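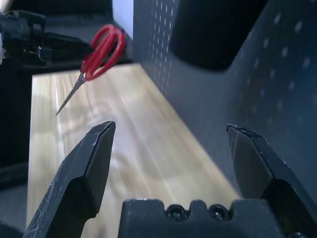

Unit 4: Converting Dates Between Calendars

Instructor: Saron Weldu
Lab sessions: Didier Aubert, Monday, Wamham building

In Unit 3 we looked at how a calendar is built: what counts as a day, how months are grouped, and where the year begins. In this unit we move a date from one calendar to another. Read these notes before the lab and bring your Unit 3 worksheet.

4.1 Why a day count is used

You could write a separate rule for every pair of calendars, but the number of rules grows fast. Most converters use a day count instead. Each date is turned into a whole number, the number of days since a fixed starting day. The number is then turned into a date in the second calendar. Each calendar needs only 2 routines, one going in and one coming out.

The best known day count is the Julian Day Number. It has nothing to do with the Julian calendar apart from the similar name, and students mix them up every term. Astronomers start the Julian day at noon. For civil dates we ignore the fraction and treat the whole calendar day as one number.

4.2 Leap years

Julian calendar: every year divisible by 4 is a leap year.

Gregorian calendar: every year divisible by 4 is a leap year, except years divisible by 100. Years divisible by 400 are leap years after all. So 1900 was a common year and 2000 was a leap year.

Ethiopian calendar: 12 months of 30 days, then a short month of 5 days, or 6 in a leap year. A year is a leap year when dividing it by 4 leaves a remainder of 3.

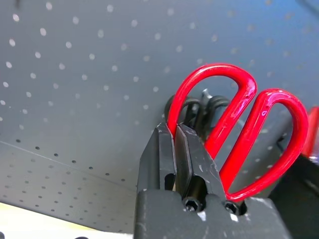
4.3 Table lookup

Some calendars can't be converted by a short formula. In the Nepali calendar, month lengths vary from year to year, so programs store them in a table and add them up. A table has a first year and a last year, and a date outside that range must give an error message. Don't let your program guess.

4.4 Lab exercise

1. Write a routine that takes a Gregorian date and returns a day count.
2. Write the reverse routine.
3. Run both on the 135 dates in the Gidey list. Each date should come back unchanged.
4. Try February 29 in the years 1900, 2000 and 3000. Two of these should be rejected.
5. Add the Ethiopian calendar and repeat step 3.

Save your work in the Vorus folder under your last name. Late work loses points as explained in the Unit 1 handout.

Reading for next time: Domatgate course reader, page 125, on time zones and the date line.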